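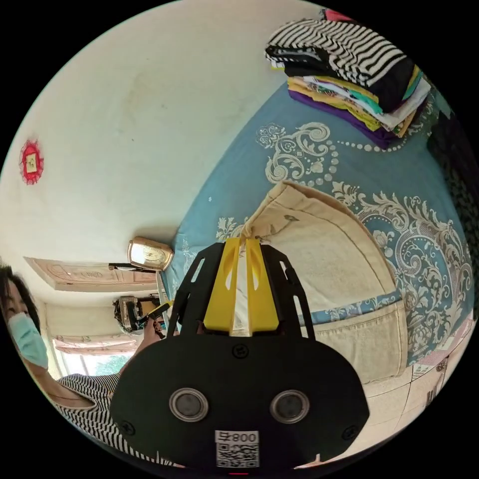

Cream fabric with stitched hem, on the patterned bedspread.

Filed under: Laundry & Folding > Open tickets
Search tickets Go
October - posted by Hinbridge Housekeeping Desk

Issue: beige trousers will not hold a fold on the Jemness bedspread. Stack slumps after 30 minutes.

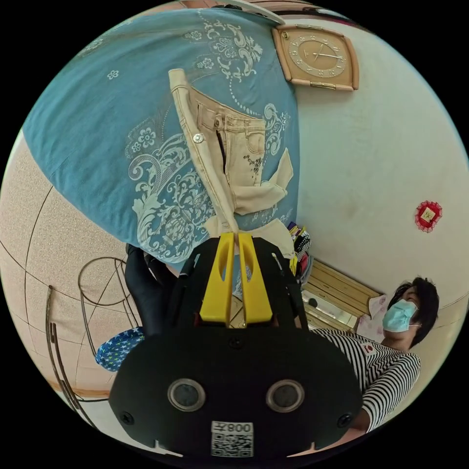 Beige garment on blue cloth, waistband button up.

Log:
1. Folded lengthwise, pockets out. Seams slid apart - fabric is slick. 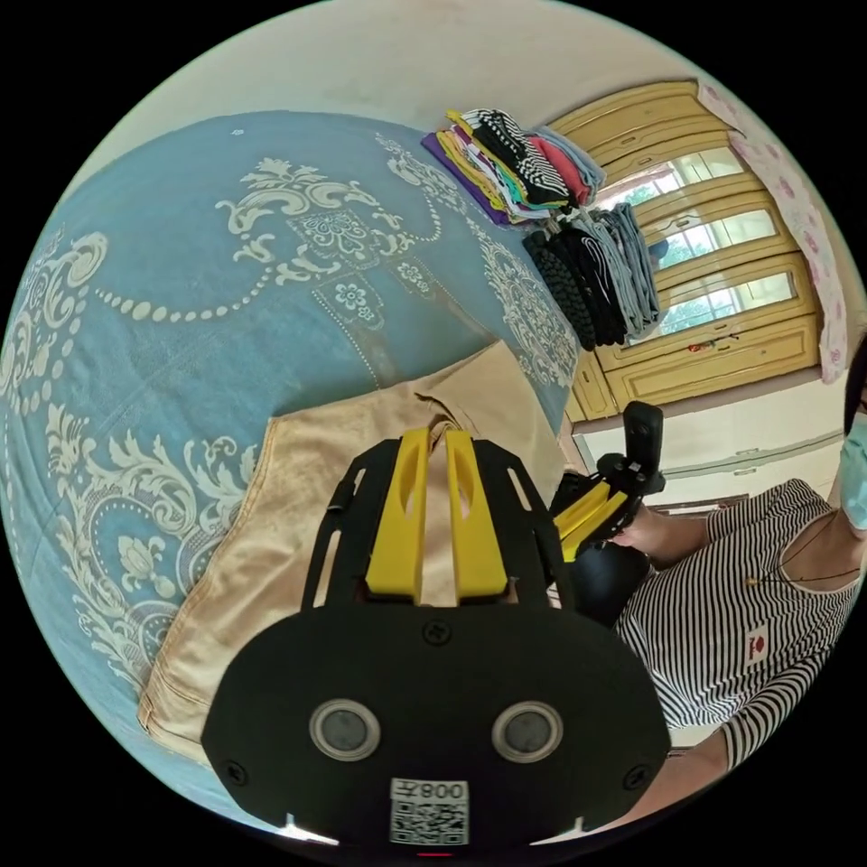
2. Smoothed from the hem, then folded in half. Better. Held for 4 tries out of 6.

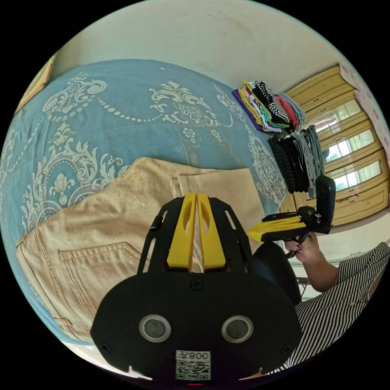
Pair goes at the bottom of the stack from now on. Ticket stays open.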